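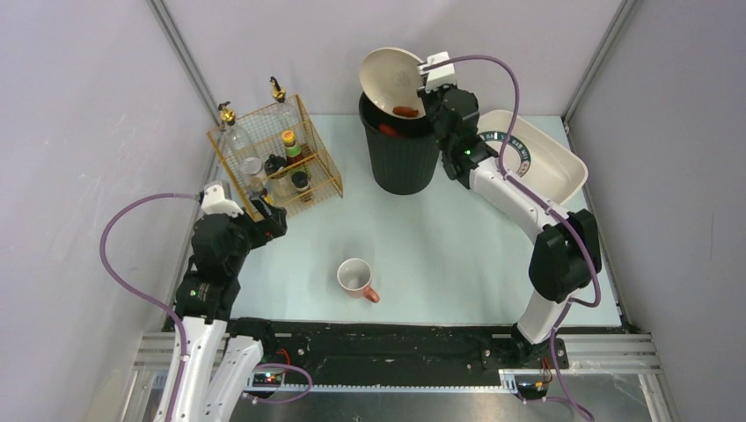 Minutes of the September meeting of the kitchen users at Wikora House. Present were the representatives of Nivent, Shek and Flositz, and the building office. The main business was the clearing of dishes after lunch, carried over from the previous meeting. The step that took up most of the discussion was emptying leftovers from the bowl into the bin before the bowl goes anywhere else, as with the sausage lying against the lip of the white bowl tipped over the ribbed black bin. Smaller items on cupboards, the refrigerator and supplies follow in the order they were taken.

Home Building Kitchen Notices Contact

Print this page | E-mail this page

Reading time: 7 minutes

The meeting opened at 9:30 a.m. in the second-floor lunchroom. The building office took the chair and Shek took the minutes.

1. Minutes of the previous meeting

Accepted with one correction. The minutes said that Flositz had agreed to replace the broken drawer by the microwave. Flositz had agreed to report it. The drawer has been reported and is still broken. The building office has the part on order.

2. Clearing dishes after lunch

The building office reported that the sink drain had been slow again and the plumber had taken food out of the trap. Most of it was rice, with some vegetable peel and a piece of foil. The plumber's advice was the same as last time: no food in the sink, including small amounts.

Nivent said that most people at their end of the building do scrape their plates. The trouble is with bowls. A plate can be scraped with a fork in one go, but food sits in the bottom of a bowl and people tend to rinse it out under the tap. Soup and stew are the worst for this. Shek agreed and said that solid leftovers, such as meat or potatoes, usually come out if the bowl is tipped far enough and given a second to empty. People tip it a little, see something stay behind, and take the bowl to the sink anyway.

The following was agreed as the order of clearing:

Take the bowl or plate to the bin before the sink.
Hold it by the rim and tip it well over the opening.
Look in the bowl. If something has stayed on the lower side, push it out with a fork or a paper towel.
Put the bowl with the used dishes.
Check that no cutlery went into the bin.

Flositz asked for the last line. They have lost a good many teaspoons this year and have found some of them in the trash.

There was some discussion of liquids. The building office does not want soup in the bins, as the liners leak when they are lifted. It was agreed that thin liquid may go down the sink through the strainer, and whatever is left in the strainer goes in the bin. Shek pointed out that the strainer is often missing. It was last seen in the cupboard with the vases. The building office will buy a second one so that there is a spare.

A question was raised about whether the dishwasher makes scraping unnecessary. The building office said it does not. The filter has to be taken out and cleaned by hand, and the person who does it would like to find less in it.

Action: Shek to type up the order of clearing and put it on the wall at eye level. The old notice over the sink is to come down. It still tells people to leave their plates on the windowsill.

3. The bins

The lunchroom has two bins for general trash. One stands by the door and one by the counter. Nearly everything goes into the one by the door, which is full by early afternoon while the other is half empty. Nivent suggested moving the door bin next to the sink, where people already stop with their dishes. Flositz was concerned that it would block the low cupboard where they keep their coffee filters.

After some back and forth the group walked over and tried it. With the bin pushed up to the end of the counter, the cupboard door opens far enough to get the filters out, though not far enough to get the large serving tray out. The tray is seldom used and can be stored on top of the refrigerator.

Agreed: the bin moves to the end of the counter for a trial. The other bin stays where it is. The item comes back at the next meeting.

Nivent asked whether the bins should have lids. Open bins are easier to use when both hands are full, or when a person is holding a bowl in one hand and a fork in the other. Bins with lids smell less. The building office said smell has been a complaint only when the trash was left overnight, so the answer is to take it out every evening. No lids for now.

Liners are bought in boxes of 100. The last box ran out early. It seems that some liners have been used for packing. All tenants were asked to get their own bags for moving files and samples. The next box will be kept in the building office and a small supply left under the sink.

Recycling was mentioned. Yogurt cups are still going into the paper container with yogurt in them. This was discussed at length last spring and the group did not want to repeat it. Shek will add a line at the bottom of the new notice.

4. Shared dishes

The shared bowls and plates belong to the building. They were bought when Wikora House opened and a number are chipped. Flositz would like the chipped ones thrown out. The building office would like to replace them first. The building office quoted a price of $40 for a starter set of plain bowls at a restaurant supply store and the group approved the purchase. If they turn out to be too deep for the dishwasher rack they will be returned.

Shek asked that the new bowls have a proper rim. The old ones with the straight sides are hard to hold when they are greasy, and more than one has been dropped while being emptied. The building office will check this at the store before paying.

Nivent reported that dishes have been turning up in their meeting room, on the printer, and in one case in the stairwell. All tenants were asked to look around their own rooms at the end of the day and bring back anything that belongs to the kitchen. Nivent said they would start with a search of their own storeroom.

No decision was made on mugs. Flositz has a box of spare mugs with an old company logo on them and offered it to the kitchen. The building office will look at the shelf space.

5. Refrigerator

The refrigerator is to be emptied on the last working day of the month. Anything without a name on it will be thrown away. Containers will be emptied, washed once, and left on the counter for collection. Containers that nobody has collected after two weeks will go out as well.

Nivent objected to the washing, on the grounds that some of the containers last time were not fit to be opened. The building office agreed that a container may be thrown out closed if the person doing the job thinks it should be. Disposable gloves are in the drawer above the broken one.

Flositz asked for more room on the door shelf for milk. Shek will remove their salad dressings. Several of them are past the date on the label.

6. Wiping down

A short item. The counter is being wiped and the table is not. The person who eats last is expected to wipe the table, but people leave in ones and twos and each believes that somebody is still to come. It was agreed that everyone will wipe their own place when they get up. Cloths will be kept on the hook by the window. Sponges are for dishes only.

Shek asked that crumbs be wiped into the hand and put in the bin, and not onto the floor. Agreed.

7. Other business

The toaster smells of burning. The crumb tray has been emptied and it still smells. The building office will have it looked at. Until then it stays unplugged.

Nivent is having visitors for lunch at the end of the month and asked to use the whole lunchroom from noon to 1 p.m. Flositz and Shek had no objection. Nivent will put up a sign the day before and will clear up afterward, including emptying all bowls and plates as set out under item 2 and carrying out the trash.

Flositz asked if the radio could be turned down in the mornings. It was not known who turns it on. The building office will move it to the far shelf.

8. Actions

Shek: new notice over the sink, with the recycling line; remove salad dressings.
Nivent: look for kitchen dishes in the storeroom; sign for the visitors' lunch.
Flositz: bring the box of mugs to the building office; clear out the low cupboard so that the bin can be moved.
Building office: strainer, new bowls, liners, drawer part, toaster, radio.

9. Next meeting

October, same room and same time. Items for the agenda can be left in the tray outside the building office. The bin trial will be taken first, as Flositz has to leave early.

The meeting closed at 10:25 a.m.

Print this page | E-mail this page

Back to Kitchen Notices Contact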